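The ISO text and our risk assessment say plenty about speed, force and stop categories. They say very little about the state of the bench before a run, and most of our bad runs at Lonosgate trace back to that. I wrote a house rule in August, called it Rultness, and it now fits on 2 pages.

Section one covers the background. Stacked crates stay behind the far edge of the table, rims aligned, and whatever is in an upper crate gets logged before the first cycle.

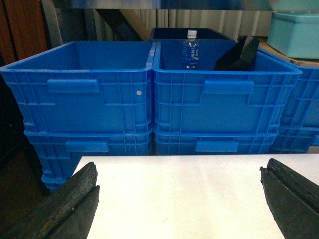
The log matters more than the tidiness. A clear bottle or a black panel in a crate changes what the segmentation sees, and a later reader of the data needs to know it was there. Moving it halfway through a session is the one thing I do not allow. The layout check is done from the head view as well as the wrist view, as the two disagree more often than I would like.
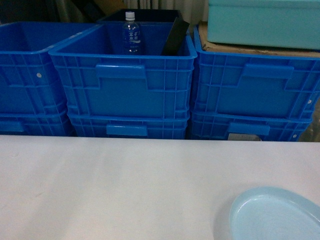
Head view of the table, with the tray at lower right and the crates behind.

Section two is grip. For thin-rimmed dishes the rule is a pinch on the rim, with the force limit set per item class. Fuvitz, our logging tool, rejects a run if the limit field is blank. Finger pads are inspected every 4000 cycles, and wear is recorded by finger, left and right separately. 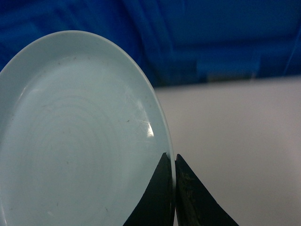 Glossy glaze needs its own note. Highlights move with the wrist, so exposure is fixed at the start and left alone. We had 58 runs flagged in one batch for auto exposure drift, all of them avoidable.

Section three is the surrounding equipment: conveyors, turntable, cables, floor lines. Any powered unit within reach is treated as live unless locked out.

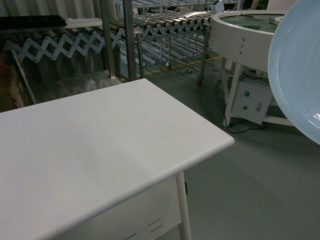 Cable routing is checked on foot, with the arm stopped. Turntable moves are capped at 180 degrees per command, a figure I took from the old Boström procedure and have not found a reason to change.

Still open: how to word the rule for partly filled containers. The current draft says "note fill level," and two readers took that to mean different things. Revision goes in on Wednesday.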